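Plulbridge sign Dallov on loan

Plulbridge have brought in Pevside striker Dallov on loan until the end of the season, the club said this afternoon. No fee. Pevside keep paying part of his wages, how big a part neither club would say.

The 29 year old has 5 goals this term but lost his place in November and has only started two league games since. Medical done this morning, paperwork went in just before lunch.

Goals have been the problem at Plulbridge for weeks. Two in the last five matches, and one of thsoe a penalty. Kwiatkowski is still out with the hamstring he pulled before the break and isn't expected back in training untill March.

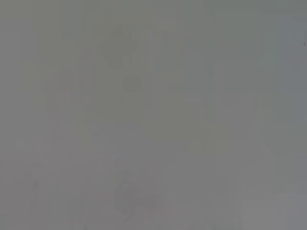
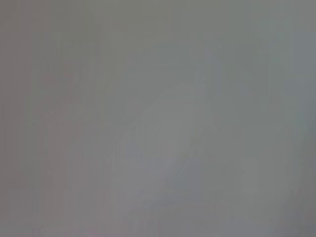
Can Dallov play against Pevside when the sides meet in April? He can't, the loan terms rule him out of any game against his parent club.

He takes the number 29 shirt and should be on the bench at the weekend. Plulbridge have no option to buy, although the two clubs have agreed to talk again in the summer.

One more could follow. A left back is wanted, again on loan, with the club saying there is room for one more wage and no more than that. Outgoings are unlikely. Two of the younger lads had been linked with moves down a division but both are staying put for now.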